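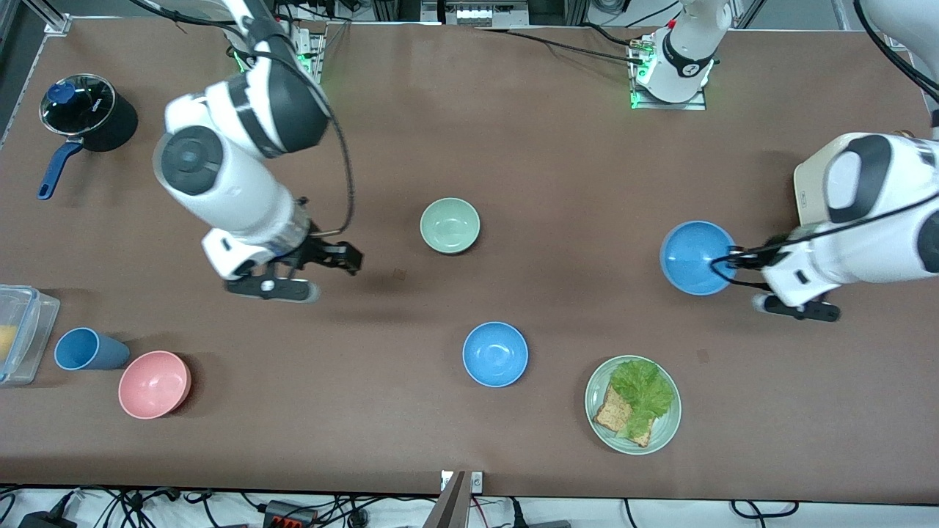 Bowls in blue, sage green and pink on a brown tabletop, with a lidded saucepan in the corner.

Rozália Szabó owns four bowls she would save from a fire. None of them match, and she stopped minding years ago.

"My mother had the full set, with the gold rim, and it lived in a cabinet," she says. "We ate off whatever was in the drying rack."

Plain coloured bowls are having a good year. At Kodikara, the kitchenware shop Nasrin Dehghan runs on the main street of Erkville, they have taken over the front window and most of the wall behind the till. Dehghan used to sell boxed dinner sets for six. She still keeps a couple out the back, mainly for weddings, but her customers want to buy one bowl, take it home and come back for another in a different colour.

"People pick up a bowl and hold it like they're eating from it," she says. "They don't do that with a plate."

The change has a lot to do with how people eat. Noodles, curry, soup, porridge and a big salad all sit better in something with sides. Szabó, who cooks for herself most nights and for her grandchildren in the school holidays, says her dinner plates come out at Christmas and for toast.

Colour is the other part of it. For a long stretch the safe choice was white, and then it was speckled grey. Dehghan says the sage greens started moving first, followed by salmon and dusty pinks. Blue has never stopped selling in any shade. Her advice to anyone mixing colours is to keep the shapes similar and let the colours wander. Three blues and a pink will look fine together on a table. A deep bowl beside a wide shallow one takes more thought, and they won't stack.

Stacking matters more than most buyers expect. Fanni Orbán rents a one-bedroom flat in Clurneck with a kitchen that has a single overhead cupboard. She measured it before she bought anything. The shelf is 418 millimetres wide, enough for two piles of bowls with the cups in front.

"I got rid of anything that had to sit by itself," she says. "The salad bowl went to my sister. The gravy boat went to the op shop."

She kept one saucepan with a lid, one frying pan and a cup for each person likely to visit. The saucepan stays on the stove because there is nowhere else for it. A glass lid was her one firm requirement, as she likes to see what the rice is doing without letting the steam out.

Finish is worth a look before you pay. Matte glazes photograph well but can pick up grey streaks from cutlery, particularly on pale colours. The marks usually come off with a paste of bicarb soda and water and a soft cloth. A glossy inside with a matte outside is a good compromise if you eat with a metal spoon every day. Run a finger around the foot of the bowl as well. An unglazed foot that feels rough will scratch a timber table.

Szabolcs Bodnár makes bowls in a shed at Brukness and fires a kiln load of nearly 96 at a time. He makes one size, a bit bigger than a cereal bowl, and changes only the glaze. Customers ask him for pasta bowls and ramen bowls and he tells them to try the one he has.

"If it holds two ladles of soup and you can carry it with one hand, that's your bowl," he says.

He keeps the seconds for his own kitchen, where several lean slightly to one side.

Szabó bought her sage green one from him at a market in September. It has a thumbprint in the glaze near the base. She puts it at the bottom of the stack, so it is the last to be used, and her eldest grandchild always digs it out first.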